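News Events Shop Visit Newsroom Contact

Newsroom > Press releases > Community

4 min read

Godinho Kitchen Opens Its Doors for Monday Night Suppers in Grenden

GRENDEN – Godinho, the family-run kitchen and tableware shop on the corner of the old market square, will begin serving a weekly community supper this January, with long tables, a set menu and a price that each guest chooses on the way out. The suppers will be held every Monday at 6 p.m. in the hall behind the shop, and everyone in Grenden and the villages nearby is warmly invited, whether they come with a crowd of cousins or with a library book for company.

The idea has been simmering for a good long while. When the Ginness bakery moved out of the hall it left behind two big ovens, a deep stone sink and a smell of rye bread that has never quite gone away, and it seemed a shame to use such a room for storing cardboard boxes. Over the past year the shop has had the floor repaired, the windows rehung and the wiring brought up to date, and the hall now seats 100 people at a single sitting, with enough space left between the tables for strollers and wheelchairs.

"I grew up in a house where Monday was soup night, and whoever happened to be standing in the yard at six got a bowl," said Eetu Miettinen, who will be running the kitchen. "My grandmother didn't own two spoons that matched, and I don't think any of us noticed. I've cooked in places with very nice tablecloths since then, and I enjoyed it, but what I kept wanting to do was make a big pot of something and see who turned up."

The opening menu is a barley and root vegetable soup, followed by baked whitefish or a bean and cabbage bake, with rye bread and a baked apple to finish. After that the menu will change each week according to what the growers at Florkivden bring down from the valley, and in the colder months that will mean a fair amount of turnip, beet and leek – Miettinen says he has plans for all of them and asks that people who believe they dislike turnip give him one chance. There will always be a dish without meat or fish, and guests with allergies are asked to speak to the kitchen before sitting down.

Food will be brought to the tables in large dishes and passed along by hand, the way it is done at home. Children's portions come on lightweight plates that small hands can manage, and a low table near the ovens (at a sensible distance from them) has been set aside for families who would like the little ones to eat together. High chairs are available, and nobody will be hurried out before the apples are gone.

The hall was made ready with the help of a town neighborhood grant of 4000 dollars, which paid for the new wiring and part of the floor. The rest came from the shop and from a series of soup lunches held in the yard last fall, when 300 people came by over the course of a single weekend and the last pot was scraped clean well before closing. Several of those guests left recipes on the backs of their receipts. A few of these will appear on the menu in the coming weeks, with the name of the person who sent them written on the board by the door.

Guests pay what they wish into a wooden box as they leave. Money left over after the cost of the food will go toward a second supper each week, if there proves to be a wish for one, and toward a cooking class for teenagers that Miettinen hopes to begin in the spring. He would like each class to finish with the students cooking the Monday supper themselves, from the first onion to the last clean pan, and serving it to their parents.

There is no need to reserve a seat, although groups of more than eight are kindly asked to let the shop know beforehand so that a table can be kept. The number 281 bus stops directly across the square, and parking is free behind the hall after 5 p.m. The entrance is through the yard, under the lantern, and there is a ramp to the left of the steps.

People who would like to lend a hand with peeling, serving or washing up can leave their name at the shop counter during opening hours. Aprons are provided, and helpers eat first. 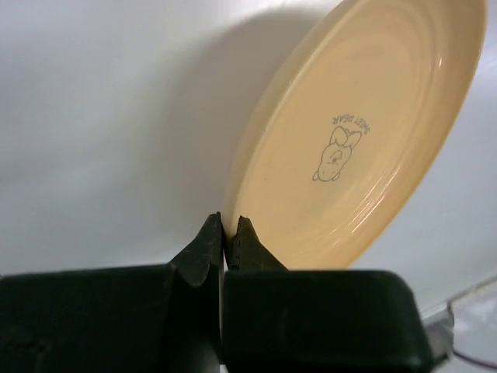
Marit wrote back the same afternoon to ask whether the bean and cabbage bake could be made without onion, and said that either way she would be bringing her two boys and her neighbor, who has been missing a proper Monday soup for years.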